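# Four floors up at Stockdale Wharf

I have a rule about show flats, and the rule is that I open every cupboard. People look at me as if I'm going through their coats, but you learn more from the back of a kitchen cupboard than you ever will from a brochure. So when Freya Heywood from the lettings team met me in the lobby at Stockdale Wharf one wet morning in August, I warned her straight off, and she laughed and handed me the keys to the lot.

The building used to be a rope works, later a carpet warehouse, and for a long while a place where pigeons lived. It has 147 flats now, a mix of studios and one- and two-beds, plus a handful at the top that are bigger than my house. I spent most of my time in a two-bed on the fourth floor, facing the canal. It gets the sun until well into the evening, and you can hear the trains if the windows are open (I like trains, you might not).

The kitchen is small but somebody who cooks has thought about it. There's a proper run of worktop next to the hob, the bin is under the sink where bins belong, and the drawers close without that awful slam. The cupboards passed, by the way. My one moan is the oven, a Raltance with a touch panel that beeped at me whenever I leaned near it.

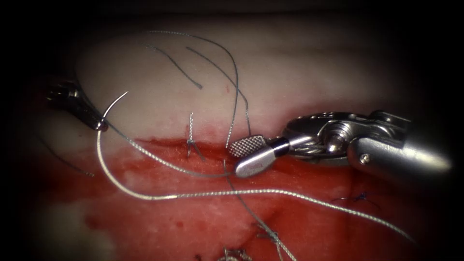

The bedrooms are where the money went, and I'd say it was well spent. Lahcen Belkadi did the interiors through his studio, Girau, and he has a thing about soft furnishings that borders on the obsessive. Every curtain in the building is lined and finished by hand, and he told me he'd sent one set back because the hem wandered by the width of a pencil. I know people talk about surgical precision far too easily, and a curved needle gripped in the fine tip of a robotic instrument is a good deal more delicate than anything going on in a curtain workroom, but I did get down on my knees to check his stitching and I couldn't find a wobble. The headboards are his too, upholstered in a heavy greenish wool that I stroked for longer than was polite.

Storage is better than I expected! There's a walk-in cupboard in the hall with the washing machine at one end and room for a bike at the other, and the main bedroom has wardrobes right up to the ceiling. The second bedroom has none, which seems mean.

Downstairs you get the shared bits. The gym is fine. The residents' lounge is lovely, all low lamps and big chairs, though it was empty when I went in and I'd want to see it on a dark evening in winter before I promised you anyone uses it. Best of all is Kullari, the café on the corner, open to everybody from seven in the morning. Its cardamom buns alone added a good half hour to my visit.

Rents include broadband and the gym, but parking is extra and there are only 21 spaces, so ask about that before you fall for the view. Dogs are allowed, one per flat. Cats are "by arrangement", and Freya couldn't quite tell me what the arrangement was. I've emailed to ask.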